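Footsteps recorded in an empty attic – what could it be?
Asked by Kanini Lukumay

We rent an old house in Gelley since October. At night I hear steps above the bedroom, always four or five, then silence. I left a recorder in the attic and it has 264 minutes of sound. The steps are there two times. Has someone had the same?

Victor Masanja
Old beams make noise when the house cools down. Check this first.
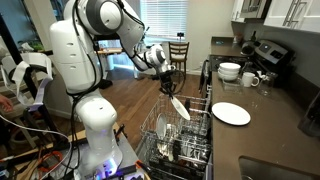 Does it matter where I put the recorder?

Put it on a folded towel, away from pipes, and write down the hour when you start. A recorder on bare boards will also catch every truck from the street.

Naomi Rashidi
We had this in Swai for nearly 60 nights. My husband said squirrels, but we never found any droppings. I would ask the owner who lived there before – ours did not want to speak of it.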